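Minimum number of demonstrations for a single task

Stela Onu
Our group in Flavville is recording grasping examples with a hand-held gripper. Are 800 demonstrations of one task sufficient for training?

Loredana Sorrentino
It depends on the task.

Graziella Caputo
Variety matters more than the total. We advise at least 10 starting positions for each object. Clear plastic bags should be recorded 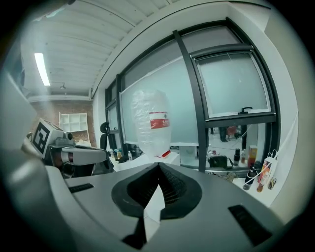 as a separate group, and two operators should share the work. Please keep failed attempts in a folder of their own.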